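Chapter 4
Planning the Equipment Budget

When the Kirkville plant decided to automate one assembly station, the first quote covered the arm and its controller. Els Mertens, who ran the line, sent it back. There was no fixture board in it, no gripper fingers, no mounting rail, and no hours for setup. By October the revised request ran to 16 lines, and the arm was only one of them.

The gap between those two requests is the subject of this chapter. A robot's purchase price is easy to find. The parts that hold the work in place are harder to price, as they depend on the product and are often made to order. A board that holds a circuit board upright in a bracket will not hold a different product without changes. Gripper fingers must suit the part they close on. Kirkville set aside over $4,000 for fixtures and fingers and kept a separate line for replacements. 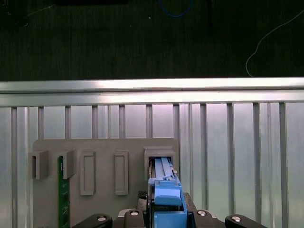 Figure 4.1 Gripper closed on a blue plastic component at the fixture board. Fixtures and fingers are budgeted separately from the arm.

Setup time belongs in the same plan. Kirkville allowed 54 hours of labor for mounting, wiring, and teaching positions, to be shared by two technicians. The hours were charged to the project so that the line's regular maintenance budget would stay as it was.

Section 4.1 lists the cost categories used in the rest of the book. Section 4.2 compares buying with leasing. Section 4.3 covers spare parts, and Section 4.4 returns to the Kirkville request and works through it line by line. Readers should have the cost worksheet from Chapter 3 at hand.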